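Workshop notebook, holiday listings and transfers
February, entry opened 9.15 in the morning
Present: Munther Jaber, the undersigned, two colleagues from the Femeo desk

Purpose of the session

The purpose of the session was to settle how airport transfer times are to be stated in the resort listings for the coming summer. The present wording has been carried over from one season to the next and does not agree with what customers write to us on their return. Femeo supplies the flights and hotels, Kassab runs the coaches, and the text which the customer reads is put together here from both. When the two disagree, the listing has usually taken the shorter time.

Material used

We worked from the return questionnaires for last season, 1581 in number after duplicates had been removed. A party which filled in one form for each adult has been treated as one return, provided that the booking reference was legible. Forms without a resort name were put aside and have not been used. They are in the grey folder on the lower shelf, should anyone wish to try to match them by flight number.

The Kassab running sheets were available for the whole of the season except the first fortnight, for which only the driver's copies exist. These are handwritten and the times of departure from the airport are often missing. Munther Jaber has asked Kassab for the office copies.

What is meant by a transfer

Much of the morning went on this point. Kassab counts from the moment the coach leaves its bay to the moment it stops at the hotel in question. The customer counts from the arrivals door to the reception desk. Both are reasonable, and the listings do not say which is meant.

It was agreed that the listing should give the coach time, as being the only one we can check, and should state separately that passengers may have to wait at the airport until the last of their flight have come through. The Femeo desk would prefer the word 'short' before 'wait'. I have left it out for the present. On Saturday arrivals in the school holidays it would not be fair to the customer. 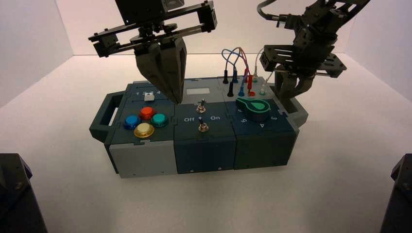
The second difficulty is the order of drop-off. A coach serving 8 hotels along the same stretch of coast will reach the first of them quickly and the last of them a good deal later, yet all are listed under the one resort with the one time. Families with small children feel this most. Several returns praise the hotel, the beach and the food at length, and then give the lowest mark to the journey from the airport, having been told one thing and had another.

Three ways of dealing with it were put forward:

(a) Give a time for each hotel. This is the most accurate, but the order of drop-off is altered by Kassab from week to week according to the load, and the listing would soon be wrong again.

(b) Give the shortest and longest times for the resort as a whole. Simple to keep up. The Femeo desk fears that customers will look only at the longer one and book elsewhere.

(c) Give the time to the resort, and a note of how many stops there may be. This was felt to be honest and easy to read, though it leaves the customer to do the sum.

We shall try (b) on the island resorts and (c) on the mainland, and compare the returns at the end of the season. I should record that Munther Jaber was in favour of (a) throughout and asked that this be noted.

Bookings with a private car

The private car option is sold through Custumport and carries its own terms. The price shown in last year's listing was for the car and was read by many customers as the price per person, or the other way about. One party of 4 adults declined it on those grounds and wrote to us afterwards, with some justice, that the car would have cost them less than the coach. The wording 'per vehicle, each way' is to be used in every case. Child seats must be asked for at the time of booking, and this line should stand next to the price and not at the foot of the page.

There remains the matter of late flights. Custumport's drivers wait for a delayed flight without charge up to a limit, but the terms we hold and the terms printed on the voucher give different limits. Until this has been cleared up, no limit is to be quoted by telephone. Colleagues should offer to write to the customer instead.

Photographs for the resort pages

A brief discussion only, as the hour was late. Fotosar have sent the new set for the harbour promenade and the two family complexes. The views are good and clear, and show the pools as they are since the work was done. Their 360 degree views of the bedrooms open slowly on an older telephone, and the Femeo desk asks that an ordinary picture be placed first, with the full view offered beneath it. Agreed.

One caption describes the beach as being 'on the doorstep'. The complex is across a main road and up a slope from it — a pleasant walk, by all accounts, but with a pushchair it is a walk. Caption to be changed to 'a short walk from the beach, with one road to cross'. The same phrase appears in the printed leaflet, and I have marked the office copy.

Points outstanding

Office copies of the running sheets for the first fortnight: Munther Jaber to chase Kassab.
Waiting limit for late flights: the undersigned to write to Custumport and ask for the terms now in force.
Draft wording for (b) and (c): Femeo desk, in time for the next session.
Half-board and all-inclusive, whether a meal is kept for guests arriving after the dining room has closed: not reached. Several returns mention it. One complex leaves a cold plate in the room and the other does not, and neither listing says so.

Added later, 4.40 in the afternoon

Kassab telephoned. The office copies exist but are filed by driver and not by date, so they will be some while coming. They also say that from this summer the northern hotels will be served by a smaller coach of their own. If so, the longest time for that resort falls and the draft for (b) must be done again for those pages. I have asked for this in writing before anything is altered.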